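Plurero: Helpers for cable sorting and packing (part-time, paid)

Posted Aug 2, 2019
Place of work: our office in Plevside, second floor
Contact: Mahlet Zeleke

Plurero is a small company which prepares cable sets for offices, schools and meeting rooms. A customer tells us what equipment he has, and we send him one box with all the cables he needs, checked, tied and labeled. We are looking for 2 helpers for sorting and packing. The work starts as soon as we find the right persons, and it continues until the end of May. After this a longer contract is possible, but we cannot promise it today.

Why we are looking now

We received an order from the company Wieser for 472 cable sets. It is the largest order we had until now. Our present team can do the checking, but we need more hands for the sorting before it and for the packing after it.

What you will do

You open the deliveries from our suppliers and compare the contents with the delivery paper. You separate the cables by type and by length. Many of them arrive in one big bag, and they are thin and like to make knots, so a part of the day is simply to take them apart without pulling on the connectors. You look at each connector for bent pins or a broken clip. Then you roll the cable, close it with a tie, and put it in the bag for its set together with the small parts. When a set is complete, you add the printed list, put everything in the box and close it with tape.

You also write down what is missing or damaged. We use a simple table for this, and we will show you how to fill it in. If you are not sure about a cable, please put it aside and ask. A wrong cable in a set costs us much more time than a question.

The work is done sitting, at a desk in the shared office. The desks are white, with a gray partition, and other colleagues are working at the desks near to you. You can talk during work, but please with a quiet voice, as some of us are on the telephone with customers.
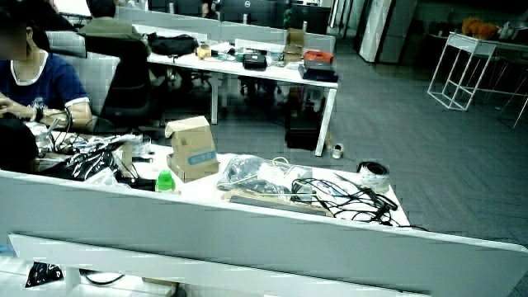 Do I need to know the names of all the connectors before I start?

It is not necessary. On your first day you receive a sheet with drawings of the types we use, and you keep it on your desk as long as you want. Most people know the common ones after one week. What we cannot teach so easily is patience with small things, and for this reason we ask about it in the interview.

Whom we are looking for

You do not need a diploma or earlier experience in a warehouse. We would like that you:

- work carefully, also in the last hour of the day
- can tell small differences in shape and in printed labels (glasses are of course no problem)
- can use your fingers for fine work over a longer time
- read and write enough English to understand a packing list and to leave a short note for a colleague
- are at least 18 years old and have permission to work

Experience with electronics, sewing, model building or similar hand work is welcome. Please mention it in your letter, even if it was only a hobby.

Lifting is a small part of the job. Closed boxes for the courier are brought down with a cart, and there is an elevator. If you cannot lift, tell us and we will divide the tasks in another way.

Hours and conditions

The position is for 20 hours per week. You can choose between mornings and afternoons, but we ask you to keep the same choice for one month, so that the others can plan. Our morning shift begins at 8.

You are paid by the hour and not by the number of finished sets. We do not want that somebody hurries. The rate will be told to you in our first answer, before you come to the interview. Public transportation inside Plevside is paid by us against the ticket. There is a small kitchen where you can warm your food, and coffee and tea are free.

The first two weeks are a training time. During these weeks you sit beside an experienced colleague, and both sides can end the contract from one day to the next. The training is paid at the full rate.

For our packing lists we use a program with the name Zelico. You will only need two screens of it, one for opening a set and one for marking it as complete.

How to apply

Please send us a short letter, one page is enough, with the following:

- your name and how we can reach you
- if you prefer mornings or afternoons
- the earliest day on which you could start
- a few sentences about a work you did with your hands and which needed care

A photo is not needed, and please do not send certificates at this time. You can bring the letter to our reception or send it through the contact form on this website with the word "Sorting" in the subject line. Mahlet Zeleke reads all letters herself and will answer to each person, also when the answer is negative.

The interview takes less than one hour. A part of it is a small practical task at the desk: you will sort a mixed bag of cables and pack one set from a list. You may ask questions while you do it.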